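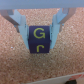

Letter blocks on the cork table

The set has 110 small blocks and lives in a Clivberg tin in the playroom. Dolores Alcantara bought it second-hand in November and has been sorting it a few letters at a time.

The G is dark navy with the letter in yellow-green. It is a capital, and easy to read against the blue.

Sorting is done on speckled cork – the blocks make less noise on it than they did on the bare table.

17 blocks still need a place in the tin. Vowels go in first, then the rest in order.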